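Mevville Workshop — Shared Notebook
November
Entered by Sushil Tiwari

Print this page | E-mail this page

This site uses cookies to keep you signed in. By continuing to read you accept their use.

Equipment plan for the garment bench: working notes ahead of the budget request

The draft request is due to Tracey Haslam before the end of the month. These notes record what has been considered so far, so that the figures in the request can be traced back to a reason and so that colleagues may object before the form is signed. Corrections should be entered underneath, with initials. Please do not overwrite the text.

The request covers the bench used for denim and other heavy cloth. It does not cover the tool crib or the second room, both of which fall under the general maintenance line.

1. Fingers and finger stock

The present fingers are the thick plate pattern with the beveled tip. The edges have worn to pale gray along the top and sides. Wear of this kind has not been treated as a fault in the past, and there is no written limit for it in our procedures. A limit is needed before we can state how many sets to buy in a year. I propose that we measure tip width at the start of each month and record it on the sheet inside the cabinet door.

Two suppliers have been asked for prices. Viltier will sell the plate pattern in sets of 16 and will not split a set. Clegg will sell single pairs at a higher unit price, with a shorter wait. For ordinary replacement the Viltier set is the better purchase. For trials of a new tip shape the Clegg terms suit us better, as we would not wish to hold a cabinet full of a shape that was later dropped.
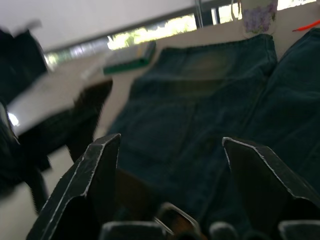 The second question under this heading is the tip itself. Denim is stiff at the waistband and along the seams, and a pointed tip has served well enough there. A single layer of thin cloth lying flat on a hard surface is a different matter. Tracey has asked whether one finger shape can be specified for both. My view is that it cannot be decided on paper, and that the request should carry a small sum for trial tips under a separate line. If the line is refused, we continue with the plate pattern and limit the spring program to heavy garments.

Pads were also discussed. A soft pad bonded to the inner face would help with slip but would have to be replaced often, and the adhesive has its own storage rules. I have left pads out of the first draft.

2. Wrist cameras

The wrist cameras are not due for replacement under the three-year schedule. The difficulty is blur. When the wrist is moved quickly, objects at the side of the view smear and their edges double. This matters little when the wrist is nearly still over the cloth, and a good deal when it is traveling.

Three courses are open to us:

a) Buy cameras with a shorter exposure and accept a darker picture.
b) Keep the present cameras and add a lamp over the bench, so that the exposure can be shortened in the settings.
c) Keep the present cameras and slow the wrist.

Course (c) costs nothing in purchases but costs bench hours, and bench hours are what we are shortest of. Course (b) is preferred. A lamp is cheap, it can be ordered through the ordinary stores account, and it can be moved to another bench if the garment work ends. The quotation from Skinon for a lamp and arm has been received and is in the folder. It does not include the clamp. I have written to ask for the clamp to be added and for the price to be held until the end of the quarter.

The windows should be considered at the same time. Bright daylight behind the table washes out the middle of the window in the wrist view, and the automatic exposure then follows the window instead of the cloth. Blinds down is the simple remedy and it has been entered in the bench procedure. No purchase is needed for this. I would ask, however, that the lamp be sized for work with the blinds down, which Skinon may not have assumed.

3. Work surface

Cardboard has been a satisfactory surface in most respects. It does not glare, it can be written on in pencil, and it is replaced at very small cost. Its weakness is the overlap. Where one sheet lies over another there is a step, and a hem dragged toward the front of the table may catch on it. Tape holds the corners but does nothing for the step.

The request will therefore ask for a one-piece top in a matte finish and a light neutral color. The color should be settled before ordering. A pale top gives good contrast with indigo denim and poor contrast with light cloth. Tracey would prefer two reversible tops in different shades. I have asked for prices both ways. The delivery question also has to be answered, as a one-piece top of the full length may not go around the corner at the head of the stairs. The stairwell must be measured before any order is placed.

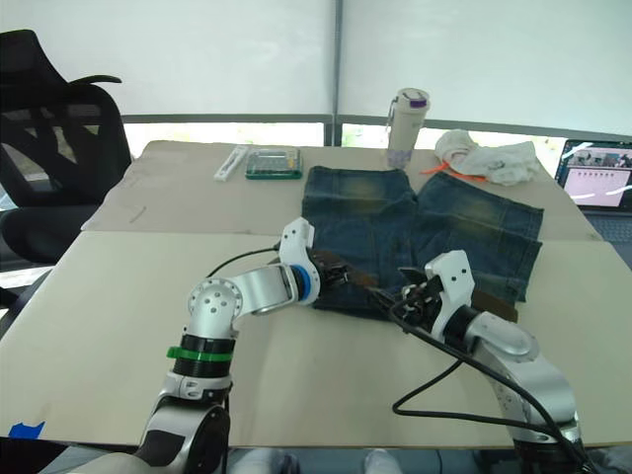 Left gripper on the waistband, right gripper near it, denim shorts with brown belt. Cardboard top still in use.

4. Cable management

At present the arm cables hang in loops, and on the right side the loop droops across the table. A loop lying on the table takes up space that ought to be available for the garment, and it is a possible snag point for a leg or a belt end. The remedy is a set of clips and a sleeve for each arm, with enough slack left at the wrist for a full turn.

This is a small expense and I considered making it from the stores account without waiting for the request. Tracey's advice was to include it, for the reason that the sleeve must be approved by the arm supplier if the warranty is to stand. I have accepted this. The warranty letter will be attached to the request as an appendix. Until a reply is received, no sleeve is to be fitted to either arm, including a temporary one.

5. Garment stock

Garments are a consumable and should be budgeted as such. In past years they were bought from petty cash as needed, and there is no usable record of the spend. For the coming year I propose a stock of 105 garments, bought in two lots so that the second can be adjusted to what has been learned from the first. Of these, 68 would be denim: full-length jeans and shorts, in mixed sizes and with differing amounts of wear. The remainder would be lighter cloth, to be bought only if the trial tips in section 1 are approved.

Belts require a decision. A belt left in the loops stiffens the waistband and adds weight on the buckle side. It is a fair condition to include, as people do put trousers away with the belt in, but it should be recorded on the run sheet every time. I suggest that belts be bought separately and logged separately, so that the same shorts can be run with and without.

Secondhand stock is acceptable and in some respects preferable, because worn patches and softened seams are difficult to obtain new. All secondhand garments are to be laundered before they reach the bench. Laundering has been costed by the load and appears under services.

6. Storage and bench order

Garments waiting for use should be kept off the table. I have priced a rail and a set of lidded bins. The rail is the cheaper of the two, but cloth on a rail creases differently from cloth in a bin, and this will affect how each run begins. Bins are requested. They should be dark enough to be told apart from the table top at a glance, and shallow enough that the bottom garment is not forgotten for a season.

A shelf for mugs, bottles and personal items is also included. It is a minor sum. Drinks near the arms have been raised at two safety walks, and a shelf within reach is more likely to be used than a further notice.

7. Items considered and left out

— A third arm. The floor plan does not allow it, and the present pair is not yet used to its full hours.
— A replacement laptop. The present one is adequate for reviewing recordings, and the computing line has its own request.
— Seating. To be raised with facilities.
— A service contract with Clegg. The terms were reasonable, but the contract begins on delivery and we could not use the first part of it.

8. Order of priority, if the full sum is not granted

Lamp and clamp first. Cable sleeves second, subject to the warranty reply. Then one Viltier finger set, the first lot of denim, the one-piece top, and the bins. Trial tips and light garments stand or fall together and are placed last.

Tracey may wish to exchange the positions of the top and the finger set. Her argument is that the step between the sheets affects every run, and worn fingers affect only some of them. I do not disagree in principle. The difference is in the waiting time: the fingers must be ordered early to be of any use this year, and a top can be had in a fortnight once the stairwell has been measured.

Open at the time of writing: clamp price from Skinon; warranty reply on the sleeves; stairwell width; Tracey's decision on one top or two.

S.T.

Added, 4:20 p.m. — Skinon have replied. The clamp is included at the quoted price if the order is placed as a single line. The form has been changed accordingly. Stairwell not yet measured.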